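Ticket 484: Mail merge adds a blank page after every letter
Product: Molteo desktop, letters module
Opened by: Nadhirah Yeoh
Handled by: Intan Pattinasarany, Gunn support desk
Priority: Normal (customer has selected Catastrophic)
Status: Pending customer

Opening report
Renewal letters for the Dramisberg mailing. The template is one page. The list has 53 people on it. When I run the merge I get a blank page after each letter, and the last one has two, presumably as a bonus. I have turned the computer off and on again, so please don't ask. I have also cleared the cache, though I couldn't tell you which cache or what was in it.

Intan, 9.10 am
Thanks Nadhirah. Could you send the template and tell me which printer is set as the default? I know you're not printing yet. Molteo asks the default printer how big a page is before it lays anything out, even when all you want is a PDF. It's a trusting sort of program.

Nadhirah, 9.25 am
Template attached. The default printer is the Grodon label printer in the stock cupboard. I didn't choose it. It chose itself some time in March.

Intan, 9.40 am
That would do it. The label printer reports a page 90 millimetres wide, Molteo takes fright and falls back to US Letter, and your template is A4. Letter paper is shorter than A4, so the footer drops over the edge and drags an empty page along with it.

Please try:
Settings, Printing, Default device, pick the office printer.
Untick "Let Molteo manage my default". It manages it badly.
Close Molteo completely. The little icon near the clock has to go as well.
Open the template, check the paper size says A4, and run the merge again on three or four names only.

Nadhirah, 10.30 am
Done, in that order. Paper size now says A4. The blank pages are still there but they've been joined by page numbers, so at least I know where I am.

Also the greeting line now reads "Dear Dear" for everyone. I assume this is the software apologising.

Intan, 10.50 am
The second "Dear" is in your list. Somebody has filled the Title column with "Dear" all the way down, and the template adds its own. Delete whichever you're less fond of.

On the blanks, I've opened your template at this end. There is an empty paragraph after the signature block, and it's set in 988 point type. I had to check that twice. Molteo caps the display at a more modest size, which is why it looks like an ordinary line on screen, but the layout engine believes every word it's told. Turn on hidden marks (the backwards P), click at the very bottom, and delete the paragraph mark after "Yours sincerely".

Nadhirah, 11.15 am
Found it. Deleted it. The signature went too. Undid it. The signature came back in italics.

Intan, 11.25 am
The signature is anchored to that paragraph, sorry, I should have looked. Don't delete the mark. Select it, set the size to 1 point and the spacing before and after to zero, then save under a new name. The old template is also stored in the shared folder as read only, and Molteo will cheerfully pretend to save over it and then not.

Nadhirah, 11.50 am
I did wonder why my changes from last year never stuck. I'd put it down to colleagues.

New name, 1 point, spacing zero. Test run on four names gives four pages. Full run gives one page each and a single blank at the very end.

Intan, 12.05 pm
Good. The final blank is a section break that Molteo adds when it joins the letters. It's listed as a known issue and has been known for longer than I've worked here. Two choices: export to PDF with "Suppress trailing section" ticked under Advanced, or take the last sheet out of the tray and use it for shopping lists.

Nadhirah, 1.20 pm
Ticked the box. No blank. I've printed the lot on the office printer and they look like letters. The label printer has since printed one label, entirely black, which I'm taking as a comment.

Intan, 1.35 pm
Glad it's sorted. For the label printer, clear its queue before anyone sends it real work. There'll be a copy of your first merge sitting in there at 90 millimetres wide, and it will try to get through the whole thing if you let it.

I'm moving this to Pending customer. It closes by itself if there are no more replies, and if blank pages come back, answer on this ticket so we keep the history in one place. The replacement template is saved in your shared folder as Renewal A4 fixed. Please don't rename it Final.

Attachments: 1
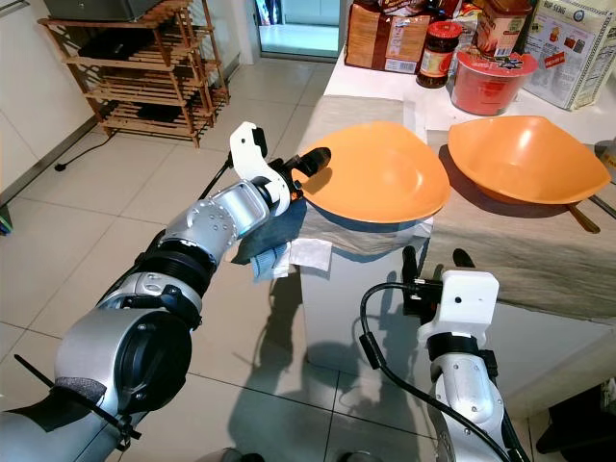 Nadhirah: Queue cleared, and the label printer has gone quiet. One more thing before you close this. The envelopes use the same list, so will they say "Dear" as well, or do I need to fix that column before I print them?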